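In Praise of the Dull Example

Every February the people who pay for our work at Huvumska ask how many examples we've gathered, and every February I find myself wishing they'd ask something else. A number is easy to put on a slide, I understand that. But I have sat through enough recording sessions by now to believe that 44 careful examples can teach a learning system more than 1,000 hurried ones, and I'd like to make the case for going slowly.

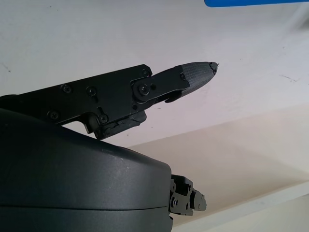 When I started, I threw away anything that bored me. If the gripper spent a while pointing at nothing in particular, out it went, and I kept only the moments of grabbing and lifting (the good parts, I thought!). My colleagues over at Huvidton did the same, and we both ended up with systems that knew how to close their fingers and had hardly any notion of what comes before. A child learning to pour milk watches you walk to the fridge, too. I think we owe our machines the walk to the fridge.

The other thing I've grown fond of is the mess. Scuffs, dust, a wall that has seen better days: for a while we scrubbed our station at Plutine before each session, and I now wish we had left it alone. Kitchens and workshops have marks on them, and a system raised on spotless walls is going to be puzzled by yours. 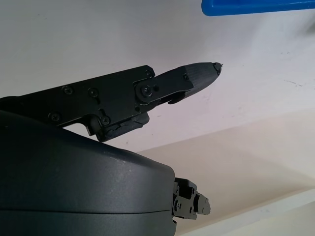
The upper finger against the pale background, with a bit of blue in the corner.

I know the argument on the other side, and the Kinnunen project makes it well: storage is cheap, so record everything and sort it out later. I've tried later. Later is 19 folders and two tired people trying to remember what a label meant. I would much prefer that whoever runs the session write a few plain sentences the same afternoon, while it's all still fresh, and then go home at a decent hour.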